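Skakine Rooms 2
Simulated interiors for gripper training

Skakine Rooms is a pack of ready-made indoor spaces for anyone teaching a robot arm to find its way about. Version 2 brings 19 new layouts, and we've had a lovely time building them! Corners got most of our attention (tight ones especially), along with worn tiles, wood grain and walls that swallow the light.

Every room loads with a wrist view already set up, so you can drop in your gripper and start the same afternoon.
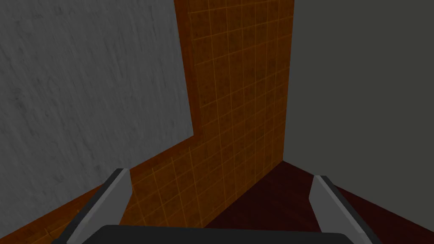

Wrist view into a tiled corner, gripper open.

Surfaces can be swapped one at a time or shuffled on each run. The full library holds 2,575 of them, from plain greys to properly grubby tiles, and you can add your own. Lighting has 9 presets – try the softest one first, it's our favourite.

Works with the Prustmont and Edel arm models. The Rozīte model is due in December.

In the pack: room files, surface library, wrist view settings, printable setup guide.
Licence: one per lab, any number of machines.
Updates: free for all version 2 owners.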